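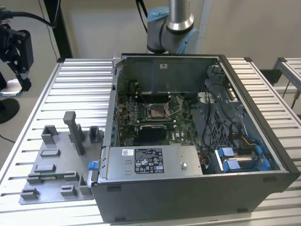
Wed 14 December

Back on the Dell tower from the Harawira batch today, side panel off and the case lying flat across the slotted bench. I do like working on these with everything facing up -- you can get at the board, the power supply and the drive cage without turning anything over, and the blue drive carriers down in the corner make it easy to tell which way round you are.

The socket is the part I fuss over. With no processor in it and the contacts open to the air I get nervous about dust and stray screws, so please keep the tray of fasteners on the other bench (I know, I said the same in April). The Ternska notes want the lever lifted to 90 degrees before a chip goes anywhere near it, and I'd stick with that.
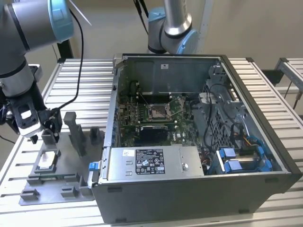
The gray printed plate can stay to the left of the case. It's the second version of the Maritz layout and I'm much happier with it, though I would still like the front posts moved over by 3 mm so there is room for a thumb.

Cables next. The black ones looping over toward the drive cage always want to wander across the board, and I'd sooner spend 2 minutes tucking them back than have one caught under the side panel later on.
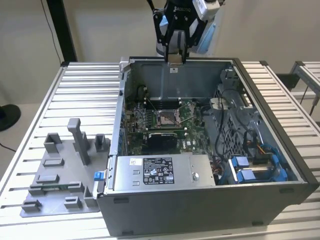 Gripper at the small metal tab on the top rim, board and power supply below.

I have left the power supply alone for now. The Natis sheet lists it as 300 W but I haven't checked that against the label, so whoever gets there first, please write it in. The retention lever also deserves a slow look under the good lamp before we try a fit.

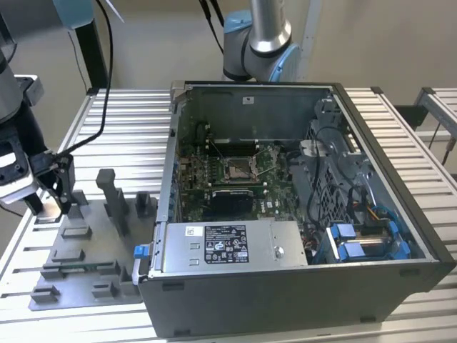 The drives can stay in their carriers until the socket question is settled. Still to do: order more of the small bags, find the short screwdriver, and ask Harawira whether they want the side panels labeled or just stacked.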